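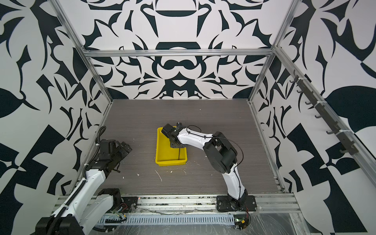

Two-arm cell with the yellow tray on the work surface.

Cell care: frequent questions
Maintained by Aitana Figueroa, Kenico cell. Last change: January 2, 2019

How often must I clean the work surface?
Every 280 cycles, and also when you see white crumbs or threads near the tray. Use a soft brush. Please do not use compressed air, it blows the dirt into the slots of the front rail.

Where does the tray go?
In the middle, where both grippers can reach it. Small differences of angle are accepted by the program.

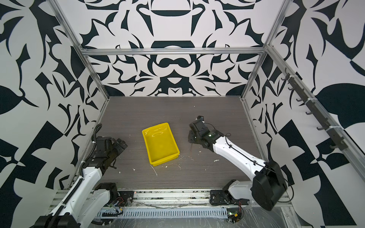 After the tray is moved, run routine 561 one time with slow speed and look at both arms until they stop.

What do I check on the cables?
Check that each cable is clipped along its arm and has enough slack at the elbow. Wendelin Egger replaces the clips in June.

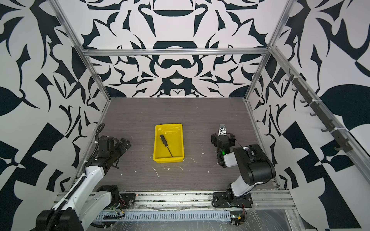
If a cable pulls tight when the arm bends, stop the cell and open the nearest clip. Move the cable a little toward the gripper, then close the clip again.

May I remove the plastic sheet at the front?
Only with power off. Put it back before the next start.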